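Open position: Software Engineer, Manipulation Planning and Tooling (full time, Plitis office, two days per week from home possible)

Omik is a small software team inside Dimitrov. We write the planning and perception code that lets a robot arm work on a table where many different things lie close to each other. Our code is used first in simulation and later in the test hall in Plitis. We are now six people and we would like to become seven.

What the work is about

Our main product is a task planner with the name Fludau. It receives an instruction in plain words, looks for the right object, chooses a grasp and gives a path to the controller. We test it every night on 1,260 simulated tabletops. The objects are chosen by a script, so a payment card can share the table with a service bell, a woven bowl, a newspaper and a potted plant. Thin and flat objects are the most difficult for us at the moment. The depth estimate of a card is almost the same as the depth of the table, and the grasp planner then proposes things which no gripper can do.
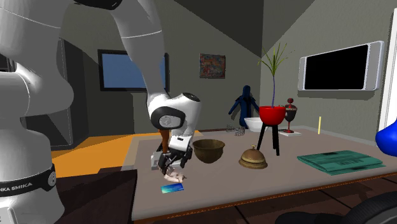
One applicant from the last round wrote to us afterwards: I expected that I would train big models all day, and in the interview we spoke one hour about collision margins and log files. I would have liked to read this in the advertisement.

The remark is fair, so we write it now. Approximately half of your time will go to tooling. This means the scene generator, the replay viewer, the nightly reports and the scripts that sort failed runs by cause. The other half is planning and perception, and you can influence which of the two gets more weight.

Your tasks

Improve grasp selection for flat and irregular objects
Maintain the interface between the planner and the arm controller (C++)
Extend the replay viewer, so that a failed run can be opened from the wrist view and from the room view at the same time step
Write tests, and review the code of colleagues

The wrist view deserves a few more words. Most of our wrong decisions are made there, in the last part of the approach, when the fingers are already open and the neighbors of the target are very near. The segmentation sometimes joins two objects which almost touch, and the planner believes that it has one large object with a strange shape.

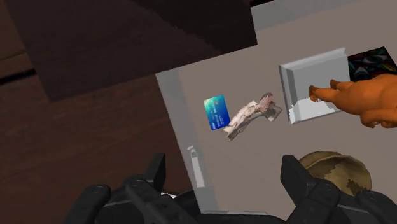
We have a first solution which compares the segments over several time steps, but it is slow and it needs somebody who can give it full attention. This would be your first project, and we plan 4 months for it.

What you should bring

At least 2 years of work with Python or C++ in a team, study projects also count
Basic knowledge of motion planning or of computer vision — both is nice, one is enough
Patience with log files
English good enough for written reviews. Nobody in the team is a native speaker, and we write short sentences

How to apply

Please send a CV and one piece of code that you have written yourself, through the form on the careers page of Dimitrov. A cover letter is not necessary. The first talk is a video call on a Wednesday, in the afternoon. After this we invite you to Plitis for one day, and we pay the travel. The start is possible from November.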